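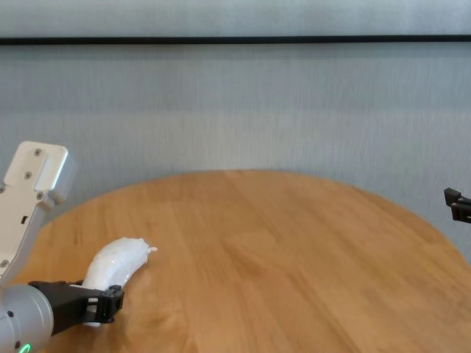

Left gripper holding the wrapped test piece over the round table. Right gripper fingertips just visible at the far side.

Left gripper loses its hold on soft wrapped parts

Posted by Nouhaila Bensaid

I look after a two-arm cell at Menley. Both arms work over a round wooden table and each has a black two-finger gripper with ribbed jaws. The test piece is long, curved and covered in crinkled white material. The left arm picks it up near one end and should carry it across for the right arm to take.

Since December the piece has been turning in the left jaws during the move. It does not drop, but the free end sags by the time it reaches the handover point and the right gripper closes on nothing. The wrist ring stays green throughout and there is no fault in the log. Hard parts are fine. I have raised the grip force twice with no change, and the wrapping is now getting marked. Worn jaws, or something in the program?

Noel Tagle

Tighten the bracket screws. Ours were loose.

Periklis Deligiannis

The screws are worth checking, but a loose bracket would upset your hard parts as well. I would look at the jaws and the pick point, in that order.

Power down, support the arm and take both fingers off. Brush out the ribs with a dry nylon brush. Film from wrapping packs into the grooves and leaves a smooth face that still grips a rigid part well enough. Do not use solvent on the pads until you know what they are made of. We change ours at 2000 hours, although the last set on the Savis cell had gone smooth at 860.

Refit the fingers and close them slowly on a strip of paper. It should drag evenly along the full face. If it pulls out easily at the tip, the fingers are not parallel and need reseating.

Then move the pick point. In your picture the jaws are on the lower end, so nearly all the weight hangs to one side. Go towards the middle in steps of 5 mm, leaving room for the second gripper. Put the force back to its original value first, and run the move at reduced speed after each change.

Nouhaila Bensaid

Ribs were packed solid on one finger. Cleaned and refitted, paper test is even. Still a slight turn at full speed. Will shift the pick point next and post the offset.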